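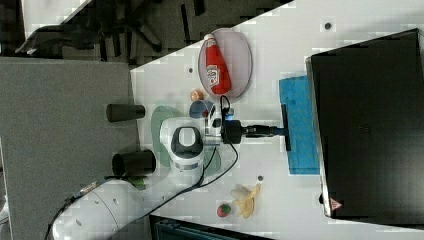 글 파르자나 파라차 (Farzana Paracha) | 소설 연재, 전직 여객선 매표원

막배

여섯 시 사십 분. 배가 안 떴다.

매표소 창구에 종이 한 장. 결항. 볼펜으로 두 번 그은 글씨. 이유는 안 적혀 있었고 다들 이유를 알았다. 바람. 유월인데 바람이 겨울처럼 불었다.

헤만트는 가방을 내려놨다. 다시 들었다. 바닥이 젖어 있었다.

"내일은 뜹니까."

"내일은 내일 봐야죠."

매표원이 창구 커튼을 쳤다. 꽃무늬. 안쪽에서 라디오 소리, 그다음 전기주전자 끓는 소리. 저 안은 따뜻하겠지.

그는 전화를 꺼냈다. 형수한테서 부재중 하나. 걸지 않았다. 뭐라고 하나. 배가 안 떠서요. 오십 년을 안 온 놈이 배 핑계를 댄다고 하겠지. 오십 년은 과장이다. 열한 해. 그래도 형수라면 오십 년이라고 할 사람이다.

아버지 집을 비우는 날이 내일이었다. 아침 열 시에 트럭이 온다고 했다. 에버린 섬에는 트럭이 한 대뿐이라서 날짜를 못 바꾼다. 남길 것 있으면 와서 골라라, 안 오면 다 버린다. 형의 문자는 그게 전부였다. 마침표도 없이.

대합실에 남은 사람은 셋. 헤만트, 무릎에 보온병을 올린 노인, 그리고 벽 쪽 의자에 길게 누운 덩치 큰 남자. 남자는 신발을 벗어 의자 밑에 가지런히 놓았다. 양말이 짝짝이.

"에버린?"

노인이 물었다.

"네."

"누구네."

"트리파티요. 등대 밑에."

노인이 한참 봤다. 보온병 뚜껑을 열다 말고.

"작은아들이구만."

할 말이 없었다. 고개만 끄덕. 노인은 쿠람 부토라고 했다. 이름을 들으니 생각이 났다. 그물 고치던 집. 마당에 부표가 잔뜩 걸려 있던 집. 어릴 때 그 부표를 하나 훔친 적이 있다. 노란 것. 말하지 않았다.

"장례 때는 못 왔지."

"네."

"바람이 불었나, 그때도."

그날은 바람이 없었다. 바다가 접시 같았다고 형이 그랬다. 헤만트는 플레런스에 있었고, 표까지 끊어 놓고, 정류장까지 나갔다가 돌아왔다. 왜 그랬는지 지금도 모른다. 버스가 왔는데 발이 안 떨어졌다. 버스 기사가 경적을 한 번 울리고 갔다. 그 소리는 지금도 난다. 자다가도.

"아뇨. 안 불었습니다."

노인이 차를 따랐다. 뚜껑에 한 잔, 종이컵에 한 잔. 종이컵을 이쪽으로 밀었다.

달았다. 너무 달아서 이가 시렸다. 아버지가 마시던 거랑 똑같이 달았다.

"자네 아버지가 나한테 빚이 있어."

올 게 왔구나 싶었다. 지갑에 뭐가 있나 생각했다. 별로 없다.

"얼마입니까."

"돈이 아니고 장기. 백서른두 판을 뒀는데 마지막 판을 안 끝냈어. 자기가 불리하니까 저녁 먹고 하자고, 그러고 갔지."

웃어야 하나. 노인은 웃지 않았다. 헤만트도 컵만 봤다.

"판은 그대로 있습니까."

"그대로 있지. 우리 집 마루에. 며느리가 치우자는 걸 내가 못 치우게 했어. 고양이가 졸 하나를 떨어뜨렸는데 제자리에 놨고. 아마 제자리일 거야."

누워 있던 남자가 몸을 일으켰다. 자는 줄 알았는데.

"배 필요하십니까."

억양이 이상했다. 먼 데 사람. 토르벤 뮐바우어, 게데스 양식장에서 일한다고, 양식장 작업선이 여덟 시 넘어서 들어간다고 했다. 손님 태우는 배는 아니다. 사료 포대 위에 앉아야 된다. 냄새가 난다. 그리고 많이 흔들린다, 이 말은 두 번 했다.

"뜰 수 있어요? 이 바람에."

"섬 뒤로 돌면 됩니다. 오래 걸립니다. 와지드가 잘 합니다."

와지드 자토이가 선장이었다. 부두 끝에 서 있는데 생각보다 어렸다. 스물둘? 셋? 담배를 손바닥으로 감싸고 피우면서 물을 보고 있었다. 헤만트가 다가가도 안 돌아봤다.

"토하면 바람 부는 쪽에다 하지 마세요."

그게 허락이었다.

배 이름은 네니크. 옆구리에 흰 페인트로 적혀 있고 끝 글자가 반쯤 벗겨졌다. 구명조끼에서 곰팡이 냄새. 노인은 먼저 올라가서 제일 좋은 자리에 앉았다. 원래 자기 자리인 것 처럼. 보온병을 품에 넣고.

출발. 불빛이 금방 멀어졌다.

첫 파도에 속이 뒤집혔다. 두 번째에 모자가 날아갔다. 그다음부터는 세지 않았다. 난간을 잡고, 난간이 차갑고, 손이 내 손 같지 않고. 토르벤이 뒤에서 허리띠를 잡아 줬다. 말없이. 사료 포대가 한쪽으로 쏠렸다가 돌아왔다. 와지드가 뭐라고 소리를 질렀는데 욕인지 노래인지 모르겠다.

아버지는 이 물을 매일 건넜다. 우편 자루를 메고. 헤만트가 여섯 살 때 한번 따라갔다가 내내 울었고 아버지는 그날 이후 데려가지 않았다. 형은 데려갔다. 늘 형만. 그게 서러웠는데, 서럽다고 말한 적은 없다. 말했으면 데려갔을까.

"저기!"

노인이 팔을 들었다. 등대. 한 번 돌고, 깜깜, 또 한 번.

섬 뒤로 들어서자 바람이 뚝 끊겼다. 귀가 먹먹했다. 엔진 소리만 남았다. 물이 검고 매끈하고 그 위로 등대 불이 길게 누웠다가 사라졌다. 헤만트는 입을 닦았다. 소매가 짰다.

선착장에 누가 서 있었다. 손전등 하나. 형수인가 했는데 형이었다. 머리가 하얗게 셌다. 언제 저렇게. 문자로는 머리 색을 모르니까.

"어떻게 알고."

"뮐바우어 씨가 무전 쳤다."

토르벤은 벌써 포대를 내리고 있었다. 이쪽을 안 봤다.

형이 가방을 받으려고 손을 내밀었다. 헤만트는 안 줬다. 둘이 가방 끈을 하나씩 잡고 서 있었다. 좀 우스웠다. 결국 형이 놨다.

"밥은."

"먹은 거 다 쏟았어."

"그럼 먹어야지."

오르막길. 자갈. 형이 앞에서 손전등을 비추고 노인이 가운데, 헤만트가 맨 뒤. 집집마다 불이 꺼져 있었다. 개 한 마리가 짖다가 말았다. 노인네 집 앞에서 다들 멈췄다. 마당에 부표가 아직 걸려 있었다. 바람도 없는데 하나가 조금 흔들렸다.

"들어와."

노인이 문을 열었다.

"아버지가 마셔. 이 시간에 무슨."

형이 말하다가 입을 다물었다. 아버지가 마셔, 라니. 아버지가 맨날 가셔서, 하려던 말이 꼬인 모양이다. 아무도 고쳐 주지 않았다.

마루에 판이 있었다. 전등을 켜니 먼지가 보였다. 말들은 가만히 있었다. 빨간 쪽이 노인, 파란 쪽이 아버지. 파란 쪽이 졌다. 한눈에 봐도. 차도 하나 없고 궁은 구석에 몰렸고. 그런데 형이 쪼그려 앉아서 한참 들여다봤다.

"아직 안 졌는데."

"졌어, 그건."

노인이 외투도 안 벗고 앉았다. 헤만트는 문간에 서 있었다. 신발 끈이 젖어서 안 풀렸다. 당기고, 또 당기고, 그냥 발을 잡아 뺐다.

"너 둬 봐."

형이 옆으로 비켜 앉았다. 방석이 반쯤 비었다.

"나 장기 못 둬."

"안다."

앉았다. 무릎이 형 무릎에 닿았다. 트럭은 열 시. 지금은 열한 시가 넘었고. 파란 말을 하나 집었다. 마였다. 가벼웠다, 생각보다. 어디로 가는 말이더라. 날 일 자로 간다고, 배 안에서, 울고 있는데 아버지가 손바닥에 그려 줬던 것 같은데.

노인이 차를 따랐다. 이번에는 잔이 세 개였다.

(다음 회는 칠월에 올립니다. 오타는 댓글로 알려 주세요.)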